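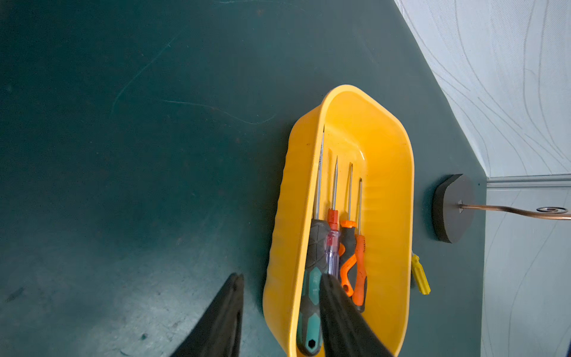 Screwdrivers in a yellow tray, seen from the wrist camera of the Prandard kit.

The Prandard is a bench-top robot arm kit made by the company Fukar. It is sold to repair shops, technical schools and small laboratories for picking up and sorting hand tools. The kit is known mostly for its wrist camera and for its lesson software, which is called Nuviron.

Contents of the kit

The basic kit contains one arm, a gripper with two black fingers, a wrist camera, a power supply and a clamp for the edge of a table. A computer is not included. The tools and trays must also be supplied by the buyer, and the manual recommends a tray of one bright color on a surface of a different color. The cable between the arm and the computer is 2 meters long. Several buyers found this too short for a standing desk, and Fukar now sells a longer one separately.

Operation

The user guides the arm by hand through a task, and Nuviron records the movement together with the picture from the camera. The manual asks for 40 recordings before the first training. For long and thin objects, such as screwdrivers, it advises to record more, with the tray turned to a different angle each time. The fingers should close on the handle, as a thin metal shaft can slip between them.

When several handles lie close together, the fingers may touch a neighboring tool on the way down. In the picture, one finger reaches into the tray over the lower part of the handles and partly covers them. In such a position the camera sees the shafts better than the handles, so Nuviron also keeps the camera pictures from the approach and uses them to estimate where the handle is.

Limits

The maximum load is 300 grams. This is enough for common screwdrivers, but many wrenches and most hammers are too heavy. Clear plastic handles are listed in the manual as difficult objects, and shiny trays can give reflections under a strong lamp. The arm has no protection against water or metal dust and is intended for indoor use only.

Reception

The workshop magazine Mollah reviewed the kit in its February issue. The reviewer praised the quiet motors and the simple assembly, but he considered the printed manual incomplete, especially the chapter about calibration. He also wrote that the rubber pads of the fingers should be offered as a spare part. Fukar added the pads to its price list later.

See also
Robot gripper
Pick and place
Hand tool storage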